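Chapter 2: A Table at the Open Day

Posted in November by Orvokki Peltonen

We use cookies to remember where you stopped reading. Accept / Manage settings

I went to the Cikemska open day expecting big orange arms behind a fence (I'd even packed earplugs!), and I spent most of my visit at a table with a checkered cloth on it. So that's where this chapter starts.

Hajnalka Bakos was running the demonstration, and she'd set aside 20 minutes for questions. We used 60. People kept asking how fast the robot was, and she kept steering us back to what was on the table – how would you pick up a paper cup lying on its side? Where would you put your thumb? I tried it in the air with my own hand and felt pretty silly, but so did everyone else.

Keep her question in mind as you read. We'll get to grip force in section 2, and it goes down much easier if you've thought about cups first.
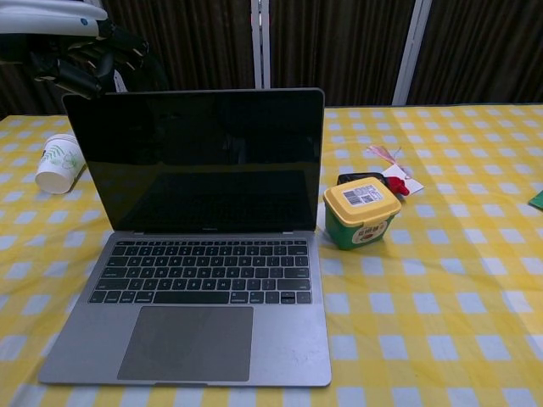
Photo: Jarmo Koskela / Cikemska open day

Look at how different these things are from each other: a thin paper cup, a square tub with a lid, an open laptop, a bit of ribbon or string on the cloth. Now look at the black fingers curled up at the top left. Before you turn the page, pick one object and write down how you'd want those fingers to close on it. I picked the ribbon or string, and I'm still not happy with my answer.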